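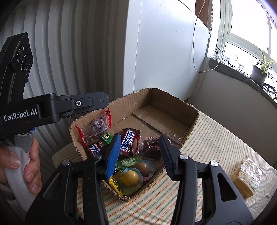
*Mixed wrapped snacks in a cardboard box, with two hand-held grippers at work. The sorting task on this page uses the same kind of load.*

# How to test whether a machine can do a chore

Updated 14 June 2025

People keep asking us whether a robot can tidy a kitchen or pack an order yet. The short answer is that it depends on the chore, and you can find out a fair amount with a cardboard box and an afternoon. This page sets out the snack-sorting test we run at Karam. Tala Issa wrote the first version in May and Leen Salameh has since changed the scoring.

## What you need

- One shallow cardboard box, open at the top
- 19 wrapped snacks of mixed shape and size
- Two trays to sort into
- A patterned tablecloth
- A gripper, either on an arm or held in the hand
- A stopwatch and a score sheet

Choose the snacks with some care. A wrapped bar such as a Snickers is an easy pick for most two-finger grippers. Small packets are harder, and clear packets are harder again, as the vision software often picks up the shine on the film and misses the edge. Put in a few round containers with clear plastic around them. They roll.

Don't swap the tablecloth for a plain white board. Plain boards give better scores and tell you very little about a real kitchen table.

## Step 1: Do it by hand

Have a person sort all the snacks into the two trays, bars in one and everything else in the other. Time it. Walid Zein took 57 seconds at an ordinary pace, and we use his time as our baseline.

## Step 2: Do it with a hand-held gripper

Now have the same person do the job again with the gripper in their hand. This is the step people skip, and it is the most useful one. If a person with good eyes and plenty of sense can't pick up a flat packet with those fingers, better software won't fix it. You need different fingers.

Walid took 161 seconds this way. Most of the extra time went on packets lying flat against the side of the box. He got better once he started pushing them up the wall with one finger before closing the jaws.

Write down:

1. Every item that took more than one try
2. Every item that was dropped
3. Any wrapper that was torn or squashed

## Step 3: Run the machine

Tip the snacks back into the box and give it one shake. Do not arrange them. Start the arm and keep your hands off until it finishes or stops by itself.

Our arm runs a control program called Anis. Set the closing force low for the first run and raise it a little at a time. Tamer Hattar started ours too high and burst two packets, so we now keep a cloth nearby.

Do at least five runs. One good run means nothing much — we have had a clean one followed by four in which the arm kept closing on air.

## Step 4: Score it

Start each run at 100 points, then take off:

- 5 for each item left in the box
- 5 for each item in the wrong tray
- 3 for each drop
- 10 for each time a person has to step in

The last one matters most. A slow machine that finishes alone can run while you are out. A quick one that needs help every few minutes is a job for two.

## What the results tell you

If the hand-held run goes badly, change the fingers. If it goes well and the machine does badly, look at the cameras and the software.

As for the bigger question, our view is mixed. Packing one known product into one known carton is ready for the shop floor now. Sorting a jumbled box is possible with someone close by. Clearing a family table, with crumbs and soft things and whatever was left there the night before, is still a long way off on the kit we have used.

Lama Daher is putting together a folded-laundry version of the test. She has asked for old tea towels, so please leave any spare ones at the Prarnier workshop.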